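Search this site Search Go

A hand-held gripper from the Mumholm workshop

Fidel Palma and Elba Iturra have shared a bench at the Mumholm workshop for three winters. He repairs bicycle hubs and small motors for a living. She used to set up packing lines. For most of the past year their evenings have gone into a gripper held in the hand, with two padded fingers and a covering of ribbed black knit, which they use to record grasps that an arm will later be asked to repeat.

The arm itself is not finished. Palma is clear on the order of work. "We wanted the gripper right first," he said. "If the fingers are wrong, everything you record with them is wrong too, and you find out months later."

The first version was made in January and had bare printed fingers. It held a block of wood well enough and dropped nearly everything else. Iturra described the fault as one of contact area. "A hard finger touches a box along a line. Push harder and the line doesn't get wider, the box just turns." They tried rubber strip from a door seal, then foam, then foam under cloth. The strip left marks. The plain foam tore at the tip after 20 closings.

The knit was Iturra's idea. It is sold in short tubes by Yáñez, a shop that mostly deals in work gloves and sleeves, and it is pulled over the padding while the finger is off its pivot. The ribs run along the finger. Palma had wanted them across, for grip, and they built one of each to settle it. With the ribs across, the cloth crept towards the tip and bunched. With the ribs along, it stayed put. "I still think a better glue would have made mine work," he said.

The linkage is simple. A trigger in the handle pulls a cord, the cord closes the fingers, and a spring opens them. The spring came out of a Sakemcombe stapler and is the third one tried. The first two were too stiff, and after half an hour of use the hand began to shake, which showed up in the recordings as a small tremor at the moment of closing.

"You can filter that out," Palma said. "We did filter it out, and then we lost the slow part of the grasp as well. Changing the spring was less trouble."

The camera sits on the tool and looks down past the fingers. Its angle was altered by seven degrees in the autumn so that the tips stay in view when they are closed. Before that the last stage of each grasp was hidden behind the right-hand finger, and the two of them were judging contact by the movement of the object alone. Some cover is still lost on that side. Iturra has drawn a narrower finger but has not cut it.

Lighting took longer than either of them had planned for. The bench was under a single tube, and the tool threw a hard shadow over whatever it was reaching for. They now work on a pale grey top with softer light from above. Iturra said the colour of the table was a compromise. "White was too bright. Dark grey hid the black fingers. We went with the dullest thing in the shop."

Each session is 30 grasps of one object, lifted and set down again. The notebook gives the object, the padding, the spring and the person holding the tool. Palma closes faster than Iturra, and the two sets are kept apart for the present.

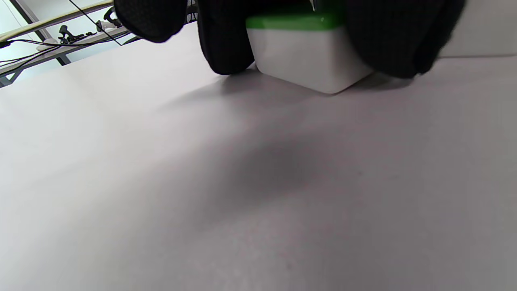 Small boxes have been the main work of the past few weeks. Smooth sides are harder than they look, in Palma's account, as the cloth will slide on them if the two tips do not meet the box at the same height. Corners help a little. The rule they have settled on is to come straight down, stop when the tips are at the table or just clear of it, and only then close. "Closing on the way down saves a second and costs you the grasp," he said.

Lids are a separate matter. If the fingers are set too high they pinch the lid and leave the body behind, so the height is now checked with a card gauge before a session begins.

The arm is expected to use the same fingers on a wrist plate bought secondhand in Virkimberg. The plate has the wrong hole spacing, and Palma intends to drill it again in place of making an adaptor. Iturra would prefer the adaptor. The motor for the closing cord has been chosen but not ordered, pending a measurement of the pull needed at the trigger, which they mean to take with a luggage scale.

Asked whether the drawings would be shared, Iturra said they would be once the narrower finger had been tried. The current set has dimensions on it that only she can read.

3 comments 7 shares

Contact | Copyright Mumholm Workshop | Back to top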